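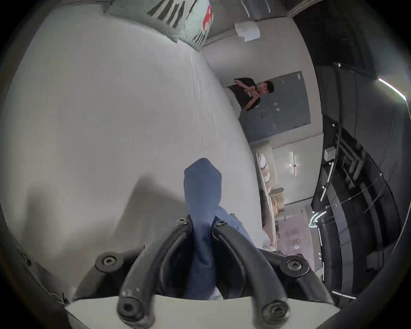
Grasp labels from wrist view only, who else is doing this?
gorazd_stojanovic, 2:18 pm

So I've spent most of August on cloth unfolding with hand-held grippers, and I have a result I don't fully trust. We collected 444 demos on beds and trained the Mivard policy twice, once with the wrist cameras alone and once with the head camera added. Wrist only did better at picking the first grasp! My guess is it comes down to what the fingers do to the fabric. With the blue stuff pinched up into a twisted column like that, the wrist camera gets a great look at the pinch and hardly any idea where the corners went, and yet it won. I'd have bet money the other way.

For comparison, the other view:
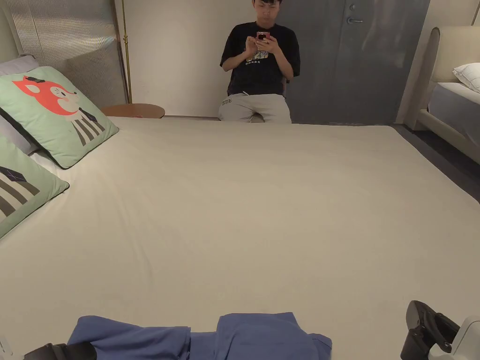 Head camera. Blue cloth bunched up at the near side of the bed.

You get the whole heap in one go, plus a bit of the gripper in both lower corners. Should be plenty to plan from, right?

mirjana_golob, 3:02 pm

I don't buy it yet. How many test trials per condition? If you ran 18 I'd call that noise and go have lunch. Also, did both policies start from the same crumples? We got burned by this at Zandmont (two weeks of happy plots, then we noticed one arm of the test had way easier starts).

gorazd_stojanovic, 3:20 pm

200 each, same starting piles, set from a printed sheet. So not noise, I think. But fair point on crumples, they're only as repeatable as my hands are. Frames with the tips closed on the cloth and the second gripper over at the left are the ones I label as "contact":

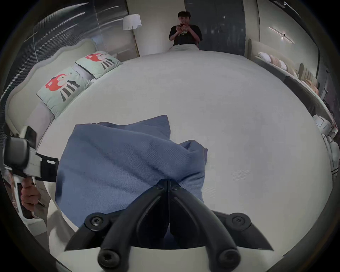
Re: contact labels

indier_fold, 4:45 pm

Gorazd, that label is doing a lot of work. Closed tips on top of cloth could be a grasp or could be somebody just pushing down on it. I'd split it in two and retrain before arguing over cameras at all. The Ionescu baseline does it with finger width over time and it's like ten lines of code.

mirjana_golob, 5:10 pm

Agree on splitting, disagree on finger width. Thin fabric barely changes the reading – you can have a good pinch and a totally empty one with almost the same number. I'd go with cloth showing between the fingers near the tips. 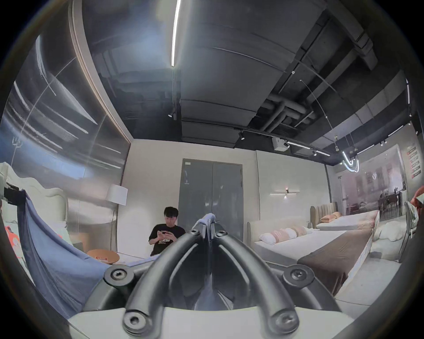
It's easy to hand label too, you just need a person who doesn't mind being bored. I'd do a small batch both ways and see how often they disagree before trusting either.

gorazd_stojanovic, 5:32 pm

OK, I'll try both on the same batch. Still think the wrist result holds up though! indier_fold, can you send me the width script?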